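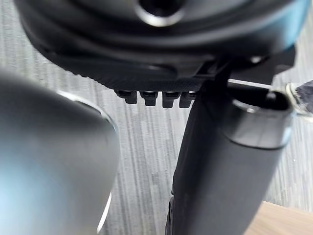

R. Carroll

Workshop > Notebooks > Cell 4 > Gripper

Nov 17, 2020

Back on the Hudholm cell. The complaint from October was that the gripper drifts after a long run, and the fix on the ticket was "re-zeroed, OK." I don't believe in re-zeroing as a fix. Counter read 1,702 cycles since the last time anyone signed for it, and the sheet has no torque value next to that signature, so I'm treating the finger mount as never checked.

Started at the bracket where the finger meets the housing. Screws out one at a time, wiped, thread locker, back in. One of them came out with fingers only. The ticket says all were tight. Maybe they were in October.

Erby wants the pads changed every 600 cycles. I'd like to see where that number comes from, as the Mavano manual gives no interval at all and just says "inspect regularly." Left the old pads on for now. If I change the pads and the screws on the same day and the drift goes away, we learn nothing.

Wrist camera: the finger and the housing rim still sit in view the way they did before, so I left the mount alone. The calibration file is older than the last crash though, and whoever runs it next should not trust the offsets near the shelf.
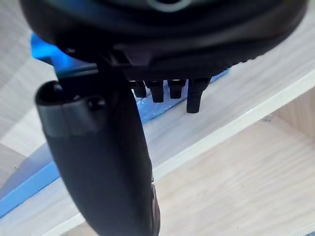

Shelf approach is where I'd expect trouble anyway. Blue tape on the board is the reference for now. Tape is a poor reference — it creeps, it gets picked at, and it has a thickness. I want a scribed line or a pin before we argue about half a millimeter again.

Ran 4 slow approaches by hand with the pendant, then let the program do it at reduced speed. No drift that I could measure with the feeler. That proves very little, the complaint was about long runs and mine was short.

To do:
- overnight run with the old pads, log position at start and end
- redo camera calibration, date the file this time
- mark the screw heads with paint so we can see if they move
- ask Erby for the source of the pad interval

Ticket stays open. Please don't close it because it behaved for one afternoon.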